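Offset

The incident report for Grurari was due 1st February, and the operator wrote it at night, with the log open beside it.
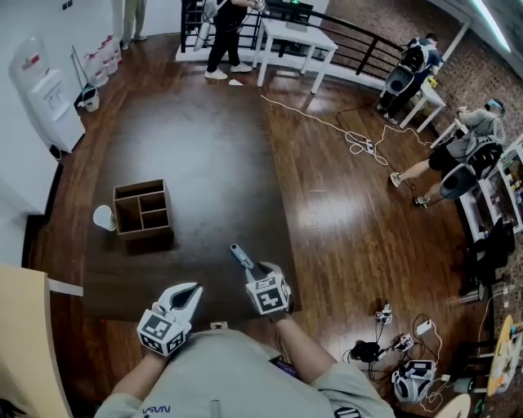

The fault had first shown in episode 3,242. The left gripper reported its jaws closed at a point in the task where they should have been open. The position log gave a value 4 millimeters from the expected one, which was inside tolerance, so the Prisus software accepted it and went on. The operator reviewed the episode twice. On the second pass the left jaws stood wide open above the mat, the paper cup lay on its side next to the wooden organizer, and the log for that same instant said closed. The operator entered the time of the disagreement in the report and left the column for cause empty.

Mendonça, the firm that had supplied the tracking code, replied within the hour. The marker cubes were sound. The markers had been read correctly. The error was in the clock of the left unit, which ran 400 milliseconds behind the right. Each hand was recorded truthfully, but the left was recorded late.

The operator asked how long this had been the case. Mendonça asked for 100 earlier episodes and received them. All of them carried the same delay.

By then a policy trained on those episodes was running on an arm at the Merkach site. It had learned what it was shown. It brought the right hand in, waited, and closed the left on whatever was there when the wait ended. At Merkach that had been a technician's sleeve. The stop button was in reach and the sleeve tore. The injury field on the form said none.

The operator wrote: Data withdrawn. Clocks to be checked before each session. Arm locked out until March.

Under "Other observations" there was space for two lines. The operator reached for the mug with the right hand, and noticed that the left had stayed on the keyboard, and counted until it moved. Then the operator deleted the count, typed "none," and sent the form.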